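In praise of the small parts tray

My mother kept her sewing pins in a saucer with a chip out of the rim, and for years I thought of it as the pin dish and nothing more. It lived on the arm of the couch while she hemmed our school uniforms and went back on its shelf when she was done. I don't remember her ever crawling around on the carpet looking for a pin, and I have spent a good part of my own grown-up life crawling around on carpets, so lately I've been giving that saucer some thought.

What I'd like to argue, and I know it's a modest sort of cause to get worked up over, is that every job with little bits in it deserves a tray. I don't mean a toolbox or one of those wall cabinets with the tiny drawers (I own one, a Petus, and I'll come to it). I mean a plain shallow tray with a rim, in a colour you can see from across the room, set down in the middle of whatever you're doing before you undo the first screw.

I learned this the slow way. We bought an old house in Hemoncombe with more than 708 things wrong with it, or so it felt that first winter, and I did most of the small repairs myself at the kitchen table after tea. I'd take a light switch apart and line the screws up neatly along the edge of a placemat, very pleased with myself, and then somebody would lean across for the butter. One of those screws turned up in May, inside a slipper.

The drawer cabinet was meant to fix all that. It's a handsome thing and I filled it with great enthusiasm one rainy afternoon, labels and all, but a cabinet is for when the job is over. Halfway through, with a fitting in one hand and its cover in the other, you're hardly going to stop and find the right drawer. You're going to put the cover down on whatever is nearest, and the whole question is what that happens to be.

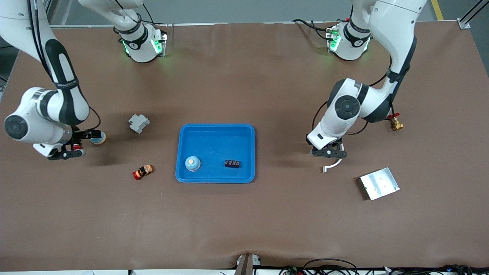 A blue tray on a brown mat, with some of the small parts in it and others still outside.

I'm fond of that blue against the brown. A little black terminal block shows up beautifully on it, and so does anything with a bit of orange on top. The grey connector sort of thing out on the mat isn't hard to spot either, I'll grant you, but it has no rim between it and the wide world, and my elbow twitches just looking at it.

My neighbour thinks this is all a fuss. She uses jar lids, and she's quite happy with them, and I can't deny that she once rewired a lamp at my table while I was still hunting for my glasses. Jar lids are free and I've nothing against free. But a lid holds seven screws and then you need a second lid, and before long you've got a whole flotilla of them and can't recall which came from the top hinge and which from the bottom. A tray gives you room to spread things out a bit and keep the top hinge at one end.

People say magnets, too. I bought a magnetic dish at the Steyn market and it's a marvel with steel, but half of what I drop these days is plastic, and the magnet doesn't care about plastic one way or the other.

So I've ended up with two trays, both from the hardware shop in Ondham, one for the kitchen table and one for the shed. The shed one has a crack across the corner and a ring of old varnish that won't shift. When a job's finished I tip out what's left, put the spare washers in the Petus if I'm feeling virtuous, and wipe the tray with a damp cloth. My mother's saucer is up on the windowsill. I keep pins in it.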